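Why do sprinters crouch at the start?

By Rochelle Pomare
June 5, 2025
Reading time: 2 minutes

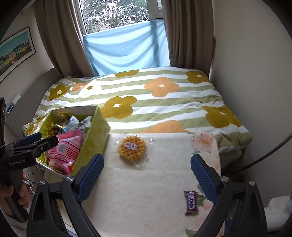

A wrapped waffle and other snacks on a flowery tabletop.

Have you ever lined up for a race at school, standing up straight with one foot in front, and wondered why the runners on television get right down on their hands and knees? I used to wonder too, all through sports day!

When you stand tall, your first push sends some of you upwards, and up isn't where the finish line is. A crouching runner leans so far forward that a big push goes mostly along the track. It feels a bit like falling over – and your legs have to hurry to catch up with you.

Behind each runner are two sloping pads called starting blocks. They're fixed to the track, so your feet can shove hard against them without slipping. Long ago, runners dug little holes in the ground with a trowel instead, and had to fill them in again afterwards.

The starter says "On your marks", then "Set", when everybody lifts their hips and keeps as still as a heron. Then comes the bang. Move too early and it's a false start.

Try it on some grass, with a grown-up to call the start.

Comments (2)

Flendumari: My class of 17 tried this and the crouchers kept toppling over, but they loved it.

Rakena: My grandad is 79 and remembers digging the holes!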